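Woodwork for Interiors, Level 2
Handout 6: Timber movement and drawer fitting
Tutor: Anatole Sabatier
Judbridge Evening Centre

Bring this to the bench session along with your shooting board. Handout 5 (marking gauges) is still needed for the second half.

1. Why wood moves

Timber takes up moisture from damp air and gives it back when the air is dry. As it does so it swells and shrinks across the grain. Along the grain the change is so small that we ignore it. A board cut from the outer part of the log, with the growth rings lying flat, moves more than a quarter-sawn board of the same width.

Central heating is the usual cause of trouble. A drawer fitted in January in a heated room may stick by late summer.

2. What this means for a drawer

The sides run front to back with the grain, so their length stays put. Their height does not. Leave a small gap above each side, and leave more if the drawer is deep.

A solid bottom must be free to move. Run its grain from side to side, slide it into grooves from the back and fix it with one slotted screw under the back edge. Do not glue it in. Plywood bottoms can be glued, as plywood hardly moves.

3. Order of fitting

Fit the front to the opening first – tight, then ease it with a plane. Fit the back next, then the sides one at a time. Each side should slide in its own place before any joint is cut. Mark left and right in pencil.

For the practice carcass the opening is 900 mm wide. This is wide for a single drawer and it will rack if the runners are not parallel. Check them with a pinch rod at the front and at the back.

4. Finish

Wax the runners and the lower edges of the sides. Leave the inside bare or use shellac. Oil inside a drawer goes on smelling for months.

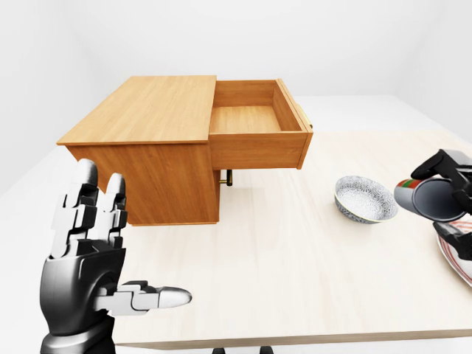 Open drawers, wood grain showing
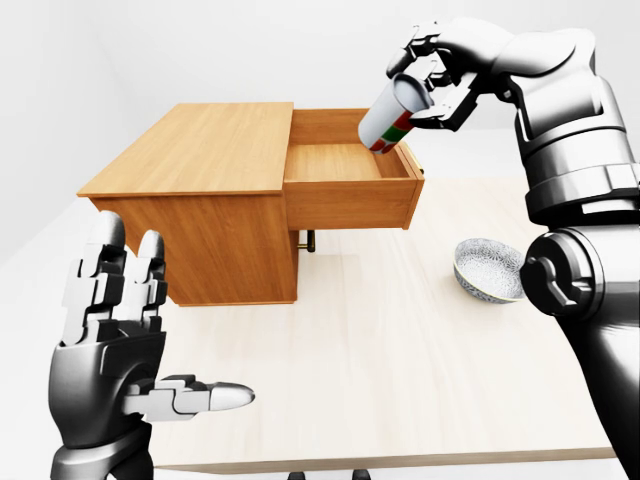

Can a sticking drawer be planed straight away?
Wait until it has spent a week or two in a dry room, then try it again. If it still binds, look for shiny rubbed patches and take fine shavings from those only.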